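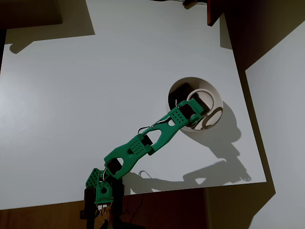
The Bowl

My sister wanted the bowl and I had it, and for most of a year that was how we talked to each other.

It was a plain bowl. It was pale and round and not very deep, and our mother had kept it on the kitchen counter in Grandosville for as long as either of us could remember. She put keys in it, and stamps, and the little bags of spare buttons that come with coats. When she made potato salad she dumped all that out on a dish towel, washed the bowl, used it, washed it again, and put everything back.

When the house was sold we had one weekend to empty it. My sister took the bedroom and I took the kitchen. We had agreed on the big things over the phone. She would get the dresser and the sewing table, and I would get the lamp and the good pans. The rest was supposed to sort itself out. I wrapped the bowl in a pillowcase and put it in a box with the colander and a bag of rice, and I drove it to Tendley with everything else. I didn't think about it one way or the other.

She called in February.

"Where's the bowl?" she said.

"Which bowl?"

"You know which bowl."

I was looking at it. It was on my table, the white one I had bought from Riedl Furniture when I moved in. The table had cost 400 dollars, more than I had ever paid for a piece of furniture, and I had put it in the corner of the front room where the two walls met so that nothing could bump into it. I ate there and paid bills there. The bowl had gone on it the night I unpacked.

"I have it," I said.

"I thought you might," she said.

She didn't ask me to send it. If she had asked I think I would have sent it, that week anyway. She told me about her roof. She had been quoted 2945 dollars for the back half alone, and the man wouldn't start until the weather turned. Then she said she had to go, and she went.

After that the bowl came up every time. She would ask if I was using it. I would say yes, I was. She would ask what for, and I would tell her, and I could hear her deciding it wasn't a good enough use. One time I said I kept onions in it.

"She never put onions in it," my sister said.

"She put potato salad in it. That has onions."

"That's different."

I took the onions out after we hung up. I put them in a paper bag under the sink, where two of them sprouted. For a while I put nothing in the bowl, and then it started to fill up by itself the way it had at home. A key I couldn't match to a lock went in. So did a roll of tape, some coins, and a pencil too short to sharpen. I would come in from work and reach down into it for something and feel the side of it on the back of my hand, smooth and a little cold, and I would be standing in the other kitchen for a second.
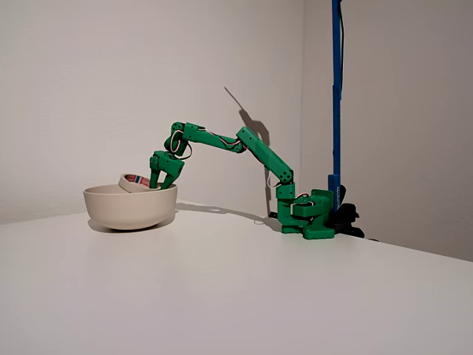 In the spring I had a week when I couldn't find my checkbook. I looked through the drawers and my coat and the car. At last I tipped the bowl out on a dish towel. The checkbook wasn't there, but at the bottom, under the coins, was one of the button bags. It held two gray buttons and a loop of gray thread. I hadn't put it there. I must have wrapped the bowl up with the bag still in it and unwrapped it again without looking.

I knew the coat. It was the long one she wore to our school things, and she had given it away before I finished high school. She had kept the buttons anyway.

I called my sister. It was nine at night, an hour later where she was.

"What's wrong?" she said.

"Nothing. Do you remember her gray coat?"

"With the belt."

"I found the buttons for it."

She was quiet for a moment. I could hear her television, and then I couldn't.

"Where were they?" she said.

"In the bowl."

I heard her sit down on something. She asked how many, and I said two, and she asked if the thread was with them. I said it was. She told me she had once pulled a button off that coat. She was seven or so and bored in a waiting room, and she had twisted it until it came away in her hand. She had been so scared that she dropped it down behind a radiator. Our mother never said anything about it. The next week there was a new button on the coat, sewn on a little tighter than the rest.

"So there should have been three in the bag to start with," my sister said. "She used one."

"I guess she did."

"You can keep the bowl," she said. "I'd like those."

I said I would put them in the mail. She said no, she would come and get them. She had never been to Tendley. It was a drive of 90 miles from her place to the state line and then nearly that much again on the other side, and I told her so, and she said she owned a map.

She came the next month. I cleaned for two days. I washed the curtains and bought a second good chair so that we could both sit at the table. I went to the market and bought potatoes, eggs, celery, and a jar of Flilta mustard, the brown kind with the seeds in it. Our mother had used it when she could get it. The jar was small and I thought the price was a mistake, but I bought it.

The morning she was due I emptied the bowl, washed it, and dried it. I boiled the potatoes and let them cool on a tray. I had never made the potato salad by myself. There was no recipe. I knew the order things went in because I had stood next to her while she did it. The vinegar went on while the potatoes were warm, and I had already let them get cold, so I warmed them up again in the oven and some of them stuck to the tray.

My sister got there a little after noon. She had cut her hair. She put her bag down and looked around the front room, at the walls and the window and the table in the corner.

"It's a nice table," she said.

"Thank you."

"White shows everything."

"I wipe it down."

She walked over and put her hand on the rim of the bowl. It had the potato salad in it by then, with a plate over the top. She turned it a little, maybe an inch, and turned it back.

"It's smaller than I thought," she said. "I had it bigger."

We ate lunch. She took a bite and chewed it for a long time.

"You forgot the onions," she said.

I had forgotten the onions. I had one in the bag under the sink and I got up and chopped it, and we stirred it in right there at the table, with her holding the bowl and me working the spoon. It was better then. It still wasn't right. She thought it needed sugar, a small spoonful, and I said our mother never put sugar in it. She said that I had always been in school when she made it on weekdays and didn't know everything that went into it. We tried the sugar. She was right about it.

Afterward I gave her the button bag. She held it up to the window and looked at it, and then she put it in the inside pocket of her purse and zipped the pocket shut.

She stayed until four. We talked about the roof. It was finished, and the man had knocked 75 dollars off the bill because he broke a gutter. We talked about a cousin's divorce and whether the people who bought the house had taken down the clothesline. She had driven past and was pretty sure they had. I asked her what she kept on the sewing table now and she said a sewing machine. She had been taking a class. She was making a coat, or she had the pieces of one cut out, and she hadn't settled on a color for the lining.

"What color is the coat?" I asked.

"Gray," she said, and picked up her keys.

She had put them down on the table when she came in, beside the bowl. I noticed that. If it hadn't been full of lunch I think she would have dropped them in.

I walked her out to the car. She adjusted the seat, though she was the one who had been driving it, and rolled down the window.

"Don't put onions in it," she said. "Whole ones, I mean."

"I won't."

When she was gone I went back inside and scraped what was left into a jar. I washed the bowl and dried it and set it on the white table again. Then I got the dish towel with everything in it, the coins and the tape and the key and the short pencil, and I put them back one at a time. The pencil rolled around the side before it stopped. I went to look for the checkbook again, in the car this time, under the seat.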